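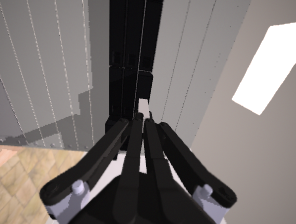 The packing hall at Swanepoel starts work at 6 a.m., and for the first hour most of it happens on a screen. The company fills orders for replacement parts, the hinges and clips and seals that keep older kitchen equipment running, and since May every new job on its robot line has been built in simulation before anyone tries it on the floor. The operator sits at a desk beside the line and looks down past the black gripper, its bars coming together in front of a tall black column, with a small pale piece just above the fingertips. There are gray paneled surfaces on either side of the column, and the floor is tile, all of it drawn by software. The operator changes the approach, runs it, changes it again. When the run looks right, the job goes to a real arm.

That desk did not exist two years ago. Neither did the job title that goes with it, which is cell operator, and which is now held by people who used to pack boxes by hand.

Swanepoel's building sits on the edge of Trandthorpe, between the rail yard and a road that floods in spring. It employs 213 people. The company stocks 1261 different parts, many of them small, a lot of them shaped in ways that make them hard to pick up, and for most of its history the only way to get one into a bag was to have a person do it. Packers stood at long benches and worked from paper slips. A good packer knew the parts by feel and could tell a left-hand clip from a right-hand clip without looking. It took most of a year to learn.

It also wore people out. Packers over 50 talk about their thumbs first and their shoulders second. Turnover among new hires was high, and the company was losing its experienced people to retirement faster than it could train replacements. That was the reason management gave when it announced the robot line, and the packers I spoke with mostly accept it, though several pointed out that higher pay would have been another way to keep people.

The system came from Ateck, which installed five cells along the north wall. Each has an arm, a gripper, a tray feeder and a camera. The arms handle the parts that sell most often. Everything else, along with every order that includes something long or oily or badly boxed by the supplier, still goes to the benches.

The first months went poorly. The arms were programmed on the floor, which meant stopping a cell to teach it a new part, and a stopped cell meant orders backing up at the benches. Packers who had been told the machines would lighten the load found themselves staying late to cover for them. One packer kept a tally of stoppages in marker on the side of a cabinet. It has been painted over, but you can still make it out if you stand close.

Moving the setup work into simulation fixed a good part of this. A new part is modeled, placed in a virtual version of the cell, and tried over and over while the real cell keeps running its regular work. The operators decide where the gripper should come down, how far it should open and how to turn the piece so it clears the feeder. Ateck had expected engineers to do this. Swanepoel put packers on it instead, partly to save money and partly because the engineers kept choosing grips that looked fine on screen and dropped the part in practice.

The packers were better at it. They knew that a certain seal folds if it is held at the ends, and that one family of brackets always arrives with a burr on the same side. None of that was written down anywhere. Much of it has now been entered into a notes field in the software, a few lines per part, in the sort of shorthand people use when they expect only their coworkers to read it.

Whether this is a fair trade is a matter of some disagreement on the floor. Cell operators earn more per hour than packers and spend most of the shift seated. They also work alone, or close to it. The benches were loud and sociable, and people who moved to the cells say they miss that more than they thought they would. Some asked to go back. The company let them, and the positions were posted again.

There is also the matter of the notes. Several longtime packers are uneasy about handing over what they know to a system that could, in time, be run by someone who has never touched a clip. One told me she writes down what she is asked for and no more. Management says there will be no layoffs tied to the line, and so far there have been none, but the number of bench positions has come down as people retire, and those openings have not been filled.

A few miles away, the Skurnwood warehouse is getting ready to put in a similar line, and a group of its packers came over to see this one. They spent a short time watching the arms. They spent much longer at the operator's desk, asking about the training, the pay grade, the chair, and how the breaks were covered. The training runs six weeks and is paid at the new rate from the first day, a point the packers had to push for.

By 2 p.m. the morning's jobs have been sent to the cells and the desk changes hands. The second-shift operator reads through the notes left from the first and opens the next part on the list, a flat spring clip that nobody has managed to get out of its tray cleanly. The bench is still packing that one by hand.

By the features desk

Related
When the loading dock went quiet
Night shift in Trandthorpe: who still works it
What a pay grade means after the job changes
Learning to weld at 50

We use cookies to remember your settings and measure how our pages are read. Accept all / Manage preferences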